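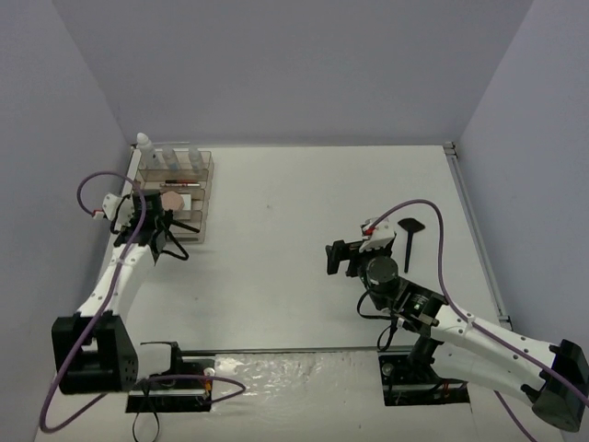

Figure 2. The two-arm cell with the left gripper at the front of the clear organizer. The right arm is at the lower right, with the spatula on the table beside its gripper.

We use cookies to remember your reading preferences. Accept all | Manage settings

4.2 Making two planners share a table

I'll admit I thought this would be the easy part. Each arm already had its own planner from our earlier work in Sanport, and both behaved nicely alone, so my first idea was to run two copies of Skirent (our motion stack) and let them trade joint states. It went badly! Each planner treated the other arm as a frozen obstacle at whatever pose it had last heard about, and by the time a path was ready the frozen obstacle had usually wandered off somewhere else.

What we ended up with is a single scheduler that hands out chunks of table space. I cut the workspace into 108 cells, and an arm has to reserve every cell its links will sweep through before it gets to move. Reservations expire after 6 seconds, long enough for a slow reach into the organizer and short enough that a crashed process doesn't lock up half the table. Vasanthi Wickramasinghe wrote the first version of the reservation code over a weekend, and most of it survives (the variable names too, sorry).

The organizer deserves its own paragraph. Clear acrylic is miserable for depth sensing, and our point clouds kept coming back with the tiers missing or smeared into the wall behind. The pink sponge in the lower compartment showed up fine, which made things worse in a way, as the planner saw a sponge floating in free space and drove straight for it. We now fit a stored model of the organizer to the color image and paste its walls into the collision map by hand. The crumpled plastic sheet at the front edge of the table gets no model at all. I just mark those cells as high cost, and the planner mostly leaves them alone.

Cables are still a sore spot. You can see in Figure 2 how far the purple ones loop away from the links, and a capsule model of the arm knows nothing about that. We pad the upper links by two extra cells on the cable side. It's crude and it wastes space, but the learned cable model from our Noguchi branch was too slow to run inside the planning loop, so padding it is for now.

We logged 692 planning requests with the shared scheduler switched on. The failures I looked at were nearly all timeouts, where one arm sat holding cells it had finished with because the release message came after the next request. Moving the release into the trajectory callback cleared up most of those, and the patched version is the one used for everything in Section 5. Configuration files and the replay tool are in the Zendton repository, under the scheduler folder.

Shares: 6 | Comments: 2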